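Stadbridge Desk and Study Room Guide
Section 4: Setting Up and Resetting a Shared Table

Mon 24 November
By the Brivuneck Facilities Desk

4.1 What this section covers

This section explains how to lay out a shared table at the start of a booking and how to reset it at the end. It applies to all wood-topped tables on the second floor, including the ones next to the glass partitions. Standing desks are covered in Section 5.

Setup takes a few minutes. Read 4.3 and 4.4 before you move anything, especially if the table already has a lamp on it.

4.2 What you need

Collect these from the supply cabinet in Room 206:

- One desk lamp, type Shehu 433, with bulb fitted
- One small bowl for clips, pins and erasers
- One woven mat or shallow basket
- Two soft cloths, one damp and one dry
- Colored paper for notes
- The room's reference book, if your booking includes it

Sign the items out on the sheet inside the cabinet door. If the cabinet is locked, call extension 3213.

4.3 Preparing the table

1. Take everything off the table, including cables and loose paper.

2. Wipe the top with the damp cloth, working along the grain. Use plain water. Spray polish leaves a film that marks paper.

3. Dry the top straight away with the second cloth. Check the edges, where water tends to sit.

4. Look over the surface for chips, lifted edges or sticky spots. Report any damage before you go on, so that it is not charged to your booking.

5. Check that all four feet are on the floor. If the table rocks, turn the leveling foot on the short side a quarter turn at a time until it stops.

CAUTION: Do not drag a table to a new position. Lift it with one person at each end. Keep table edges at least 600 mm from any glass partition so that chairs can be pulled out without hitting the panel.

4.4 Placing the lamp

The Shehu 433 has a coil base that lies flat and carries a curved arm. It is more stable than it looks, but it needs the whole coil in contact with the table.

1. Set the base down toward the back half of the table. Do not put paper, mats or books under any part of the coil.

2. Turn the base until the arm curves toward the main work area.

3. Tilt the shade so that it faces down. The bulb should not be visible to a person sitting at the table.

4. Run the cable off the nearest edge and down to the floor socket. Leave some slack at the table edge.

5. Plug in, then switch on and check that the shade stays where you set it. If it droops, switch off, let the bulb cool, and tighten the collar by hand.

CAUTION: The shade gets warm in use. Keep paper and woven items clear of it, and do not rest anything on top.

Note: Lamps issued before January have a stiffer collar. Hold the arm with one hand while you move the shade with the other, or the whole lamp will turn.

4.5 Laying out the small items

The positions in this part are a starting point. Users may shift things once they sit down, provided the lamp stays on its full base.

1. Put the bowl to one side of the work area, within easy reach of a seated person. Fill it no more than halfway.

2. Lay one sheet of colored paper next to the bowl. Green is used for general notes. Yellow is kept for fault reports and should stay in the folder until needed.

3. Lay the reference book flat near the middle of the table, closed, with the front cover up. Do not stand it on end.

4. Put the woven mat or basket beside the book. A mat is used for cups. A basket holds phones and keys during quiet hours. If you have been issued both, put the basket out and leave the mat in the cabinet.

5. Leave the front edge of the table open for writing.

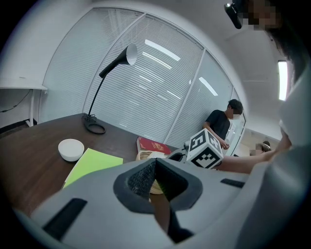
Brivuneck Facilities Desk — Shared Rooms Team

Items may sit closer together on a table with several users. A black lamp with a red book and a woven piece near it, and a white bowl with green paper off to the left, is an acceptable layout. Small items can go on either side, depending on where people are sitting.

Note: The red book has a gold-embossed emblem on the cover. Embossing wears quickly when other things are stacked on it, so keep the cover clear and wipe it with the dry cloth only.

4.6 During use

- Keep drinks on the mat. If there is no mat out, drinks stay off the table.
- Switch the lamp off if the table will be empty for more than a few minutes.
- Lift the bowl to move it. Sliding it leaves fine scratches on dark tops, and these show badly under a low lamp.
- People standing at the glass should leave a clear path behind the chairs.

4.7 Resetting the table

1. Switch off the lamp and unplug it at the floor socket. Let it cool before you handle the shade.

2. Empty the bowl into the sorting tray in the cabinet. Wipe the inside and check the rim for chips.

3. Collect the paper. Used sheets go in the recycling bin. Clean sheets go back in the folder, with the colors kept separate.

4. Shake out the mat or basket over a bin — never over the table — and check the weave for broken ends.

5. Close the book and return it to its shelf. Remove any notes left between the pages.

6. Wipe and dry the table as described in 4.3.

7. Carry the lamp by its base with one hand and steady the arm with the other. Do not lift it by the shade.

8. Sign the items back in and push all chairs under the table.

4.8 Common problems

Lamp rocks on its base: Something is under the coil, or the coil is bent. Clear the space and try again. If it still rocks, return the lamp and mark the sheet "base."

Lamp does not light: Try a second socket before changing the bulb. Spare bulbs are on the top shelf in Room 206.

Pale ring on the table top: Rub gently with the dry cloth. If the ring is still there after a minute, leave it and fill in a yellow sheet. Do not use polish or oil.

Item missing from the cabinet: Check the Holtside cabinet at the other end of the floor, where returns sometimes end up. If it is not there either, call the extension given in 4.2.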